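Re: [ellport-textiles] Table coverings for the fall sale, and a stain question

Sorry for slow answer, been at Lindbridge all week setting up and the signal there is hopeless. Replying to the bits I can. Quoting the original so everyone has it:

> Hi all,
> Two things. First, we need to settle what goes on the tables at the
> fall sale. Last year half of us brought our own and it looked like a
> yard sale. Do we buy plain cotton and hem it, or rent?
> Second, I have a cotton cloth with a pale yellow ring in it, maybe
> oil, maybe the old starch coming through. Washed it once on warm with
> ordinary detergent and the ring is still there. Is it worth
> bothering? I'd rather not bleach, the color is nice.
> Also does anybody know what happened to the box of bias tape. It was
> on the shelf by the sink in April and now it isn't.

OK. Tables first.

I priced renting. Gruver wants a deposit plus a cleaning charge per cloth, and they only do white or black in our size. Comes to more than buying if we use them even twice. So my vote is buy. Hrnčiar has the mid-weight cotton on the bolt, 68 inches wide, which covers our tables with a decent drop front and back and no seam down the middle. They'll cut and fold for us if we give a week's notice. Order number is 1114 if you call, it's already open in the group's name, just not paid.

Color, no strong feelings. Something that doesn't show every crumb. NOT the cream again please. Green would be fine by me, goes with nearly everything people sell, and it photographs ok for the web page.

We need 7 cloths. That's the six tables plus one spare, because there is always a coffee. I can hem 2. If three other people take one or two each we're done in a weekend. Double fold, half inch, machine is fine, don't miter the corners unless you enjoy that sort of thing.

Wash BEFORE you hem. I know everybody knows. Last time two shrank after and hung like short pants.

Now the clips. The tablecloth weights were useless outdoors, they swing and bang on the legs. Small metal clamps on the edge work much better, one each side and one at a back corner if there's wind. Put them on first then smooth the cloth toward the front. I did it the other way round for years and had to redo it every time.

On creases, don't iron at home and then fold it into a bag, you just get new ones. Roll it on a tube. Wrapping paper tubes are too short, ask at Hrnčiar for the empty bolt cores, they throw them out.

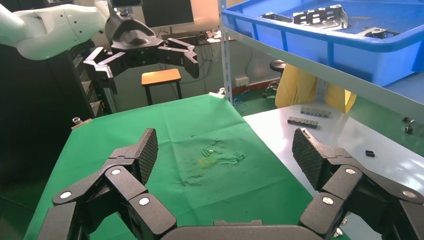 The yellow ring

Worth bothering, yes. A ring with a paler middle is usualy something that spread out and dried at the edge, so the stuff is sitting in the line and not in the center. Work on the line.

What I'd do:

Dry cloth, not wet. Dab of dish soap right on the ring, rub in with a finger from the back of the fabric. Leave it half an hour. Rinse under the tap, warm, again from the back.

If it's still there, soak overnight in oxygen powder, the color-safe kind, bucket or tub, whole cloth under. Don't just soak the spot or you get a second bigger ring around the first one. Ask me how I know.

Test a corner first on anything green or blue. Some of the greens go a bit khaki.

Then hang it outside and look at it dry. Don't put it in the dryer until you're sure, heat sets it. If it is old starch it'll come out with plain warm water and patience, sometimes three rinses. If it's oil the soap step should shift most of it. If neither works it was probably tea or something scorched and I'd stop there and put a cake stand on it.

No chlorine bleach, agree with you completely.

Bias tape

No idea, sorry. I had the box in Lindbridge for the quilt day but I'm sure it came back. Might be in the tall cupboard behind the cutting mats. There was a lot of stuff shoved in there when the shelf got moved. Will look when I'm next in.

Other stuff while I'm here

Can somebody confirm the hall in Ellport is unlocked early on sale day. We stood in the parking lot last year.

Price tags. String ones please, the sticky ones left gunk on the wool and I was picking it off for days.

If you want a cloth to hem reply to the list and not just to me, so we don't end up with four people on the same one. I'll pay Hrnčiar once I have the color settled. Anything by Wednesday please, then I'm going with green.

Have to run, van's double parked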